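Spring term report to the Csizmadia Fund
From Adesuwa Bashir, Wedby after-school robotics club

Dear Emese Virág,

Thank you again for your patience over this report, and for the kind note you sent after the February visit. It went up on the cupboard door and has stayed there ever since! The club has had a busy and rather noisy term, and I am glad to say that most of what we promised you is either done or well under way.

We now have 32 pupils on the register, which is more than I dared to put in the application, and the older ones have moved from driving on to gripping. Their task this term is the one they call Utska – the arm has to go to a domino and take hold of it beside a lettered card, all in simulation for the time being. It sounds a small thing, but the pupils have argued happily for whole afternoons over the angle of approach when a tile lies askew, and over how wide the fingers ought to be before they come down on either side of it.

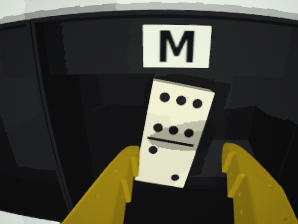
Will the club still need the money set aside for a second arm? We would like to keep it, please, and spend it next term, once the older group is ready to try its programs on real equipment.

The younger group, Vostar, is a little behind where I had hoped. We lost two sessions to the heating, and the first worksheets I wrote were far too wordy (my own fault, and the pupils told me so). Those have been rewritten, and the group has since finished 5 of the starter exercises and is getting on with the next one.

On spending, the extra mouse mats and cables came to 39 pounds and the printing to 59 pounds, both from the small items line. The receipts are in the envelope with the paper copy of this report.

Our open morning will be on a Saturday towards the end of next term, and you would be very welcome – the pupils are keen to show you Utska themselves. I will write again when the hall is confirmed.

With warm thanks from all of us,
Adesuwa Bashir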